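Search Mindura Magazine Enter keywords

Life > Home > Features

Stories Recipes Garden Travel Subscribe

The long lunch, and how we got it back

May 22, 2022

When we moved up to Mullum I had grand ideas about the garden, and the chooks, and finally learning to make a decent marmalade, but I don't think I'd given a single thought to lunch. Lunch in the city was a sandwich over the keyboard, and if I was feeling flash, a piece of fruit on the walk to the train.

Then, one sticky January, our neighbours asked us over at noon and we didn't get home until the bats were out. There was cold chicken and a great bowl of tomatoes, and a pudding that arrived so late we'd all forgotten there was going to be one (I had seconds anyway). I drove my husband mad talking about it for weeks.

My grandmother would have understood. She cooked a proper midday meal on the farm at Paracha every day of her married life, 16 at the table during shearing, and afterwards everybody sat. The dishes could wait, she said, and the dog could have the fat off the chops.

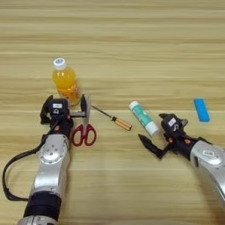 So we started doing it ourselves, one weekend a month. The rule, if you can call it that, is that nothing gets served in a hurry and whoever turns up gets fed. I make a pot of beans the night before, with plenty of garlic and a good slosh of oil, and I buy bread from Felico, the little bakery behind the hall, where you have to get in early or you'll be going home with fruit buns.

We've had 4 people and we've had a crowd spilling down the back steps, and I couldn't tell you which I liked better. Somebody always brings a salad with too much onion. The kids vanish under the mango tree and come back filthy, wanting cordial!

Next month it's our turn again, and I'm thinking lamb, if the weather cools off enough to have the oven going all morning.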